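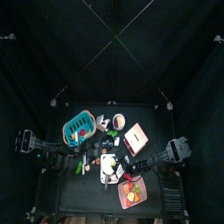
Black tabletop, black fabric on every side, gray fittings at the corners.

I have repainted the small back room twice now, and the second coat of paint taught me more about light than the first one did. The plan was simple: a room for watching films, with a projector on the rear shelf and a pull-down screen on the short wall. What I got the first time was a washed-out picture with gray blacks, even at night with the blinds shut.

The cause is reflection. A projector cannot project black. The darkest part of the picture is whatever the screen looks like with no light aimed at it, and in a white room the screen always has light on it. Light leaves the screen, hits the ceiling, and comes back. A bright patch on the left side of a shot lifts the dark patch on the right side. No setting in the menu corrects this.

My first attempt was a mid-gray eggshell from Cloton. It looked dark on the card. On the wall it had enough sheen that I could see the outline of the screen in it from the couch. Eggshell scatters less evenly than flat paint, and at low angles it starts to behave like a poor mirror. The side walls are all low angles from where I sit, so they were the worst of it.

The second attempt was a flat charcoal from Stadadness. Flat paint marks if you brush against it with a bag, and it does not wipe clean. I accept both. Coverage was fair: 2 coats over the gray, with a light sanding in between where the roller had left ridges. I painted on a Friday and left the door open until the smell was gone.

The ceiling matters more than the walls. I had this backwards. In my room the top edge of the screen is close to the ceiling, so the first yard or so of ceiling gets the most light of any surface. I painted all of it anyway, mostly to avoid a visible line.

For the wall behind the screen I used fabric. Black cloth with a short pile is darker than any paint I tried, and it also takes some of the slap out of the sound. I bought a bolt from Florkel, which sells it for stage curtains, and stapled it over 6 plain pine frames. Notes on that:

Brush the pile all in one direction before stapling. Two panels facing opposite ways look like two different colors.

Staple the middle of each side first, then work out to the corners.

Buy a lint roller. Everything shows.

The last item was stray light from equipment. The Fuchs receiver has a display that stays on at its dimmest setting, and the power strip has an orange rocker. Black electrical tape fixed the strip. The receiver went into the cabinet, with the door left open a crack for air.

Total cost was a little over 200 dollars, of which 79 went to cloth. The change is larger than the one I got from moving up a projector model. Dark scenes now have detail in the shadows, and the letterbox bars are hard to pick out from the wall.

The room is unpleasant in the daytime. With the overhead light on, it feels smaller than it is, and I have stopped using it for reading. I may hang a light-colored curtain on a ceiling track that can be drawn across one side wall and pushed back for films. The track would need to be black, and so far I have only found it in white.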